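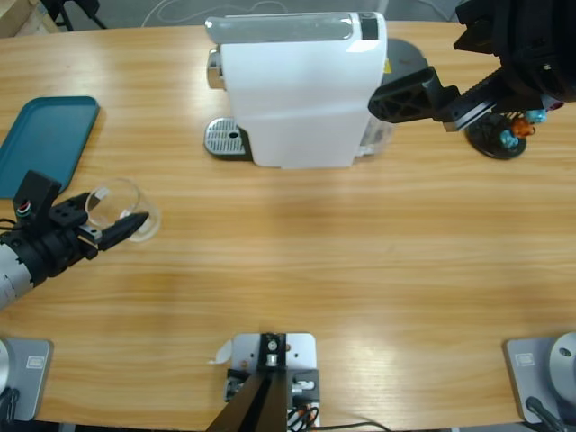 Dultov, im Oktober

**Zweiarmiger Kaffeeaufbau: Glas und Kapsel gleichzeitig greifen**

**nhi_ninh**

Aktueller Stand in der Werkstatt. Links greift der Arm das Glas, rechts steht der Greifer über dem Kapselhalter. Die Maschine bleibt zwischen den Armen am hinteren Tischrand, das teal-farbene Tablett links ist Start- und Ablageplatz für das Glas.

Offene Punkte:

1. Glasposition. Die Erkennung liefert auf der Holzplatte unbrauchbare Konturen, im Tiefenbild fehlt das Glas komplett. Zurzeit fahre ich eine feste Pose an.
2. Kapselgriff. Von 47 Versuchen gingen 30 durch. Die Fehlgriffe passieren fast alle beim Herausheben, nicht beim Schließen.
3. Kollisionsraum. Beide Arme werden getrennt geplant, der rechte wartet, bis der linke steht.

Mir geht es vor allem um Punkt 2.

**tieu_d**

Welche Finger sind rechts drauf? Sieht nach Rippenfinger auf der einen und Platte auf der anderen Seite aus. Damit hast du eine nachgiebige und eine starre Backe, und die Kapsel wandert beim Schließen immer zur nachgiebigen. Das verkippt sie im Halter, und beim Anheben klemmt der Rand.

**nhi_ninh**

Gedruckte Finger, TPU, Rippen nach dem Fin-Ray-Prinzip. Das Verkippen habe ich gesehen, hatte es aber auf die Anfahrt geschoben. Der Greifer kommt schräg von rechts oben.

**skorora**

Schräg anfahren ist bei Kapseln unnötig. Senkrecht runter, schließen, 5 mm gerade hoch, dann erst drehen. Und den Halter festschrauben. Wenn der nur auf seinem runden Fuß steht, schiebst du ihn bei jedem Fehlgriff ein Stück weiter, und die gelernte Pose stimmt nicht mehr.

**vyquan**

Widerspruch zum Festschrauben. Wenn der Halter fest ist und die Anfahrt danebenliegt, nimmt der Finger den Schaden. Dünne Gummimatte drunter, Position nach jedem Zyklus per Marker prüfen. Kostet eine Sekunde.

**skorora**

Eine Sekunde pro Zyklus, um ein Problem zu messen, das zwei Schrauben beseitigen. Gegen Fingerbruch setzt man eine Strombegrenzung.

**vyquan**

Die Strombegrenzung spricht bei TPU zu spät an, der Finger federt erst mal alles weg. Bis der Strom steigt, liegt die Kapsel auf dem Tisch.

**chau.cao**

Zu Punkt 1: Klarglas mit aktiver Stereokamera kannst du vergessen. Zwei Möglichkeiten:

- Ablageplatz mit gefräster Mulde, damit ist die Pose mechanisch definiert
- mattes Klebeband um den unteren Rand, zwei Zentimeter reichen

Ich habe beides gebaut und bin bei der Mulde geblieben. Das Klebeband hält die Spülmaschine nicht aus.

Das Tablett würde ich übrigens weiter nach links rücken. Die vordere rechte Ecke liegt unter dem Greifer, da hakt man irgendwann mit der unteren Backe am Rand ein.

**nhi_ninh**

Tablett rücke ich, Mulde fräse ich. Beim Glas stört mich noch die Übergabe: Es muss mittig auf das Abtropfgitter, und der Auslauf ist kurz.

**chau.cao**

Anschlagleiste hinten auf dem Gitter, Glas mit wenig Kraft dagegenschieben, loslassen. Dann ist der Platzierfehler in dieser Richtung weg. Seitlich hast du mehr Luft.

**precious_s**

Anderes Thema: Der Wassertank sitzt an der rechten Flanke, also auf der Seite vom Kapselarm. Wie planst du den ein? Ein transparenter Tank fehlt im Tiefenbild genauso wie das Glas.

**nhi_ninh**

Als festen Quader in der Planungsszene, von Hand vermessen, mit Zuschlag. Die Maschine ist komplett als Hülle drin.

**tieu_d**

Dann muss aber auch die Maschine fixiert sein. Sonst stimmt der Quader nach dem ersten Hebeldruck nicht mehr.

**nhi_ninh**

Nachtrag von Donnerstag. Anfahrt rechts auf senkrecht umgestellt, Halter vorerst mit doppelseitigem Klebeband fixiert, also weder Schrauben noch Matte. Anheben wie von skorora beschrieben. Das Verkippen ist deutlich kleiner, aber nicht weg. Als Nächstes drucke ich zwei gleiche Finger. Das Parameterfile liegt im Werkstatt-Repo unter Commit 543.

**vyquan**

Klebeband ist eine Matte, die schlechter abgeht.

**skorora**

Schreib bitte die Greifkraft dazu, wenn die neuen Finger drauf sind. Ohne den Wert kann man die Quoten nicht vergleichen.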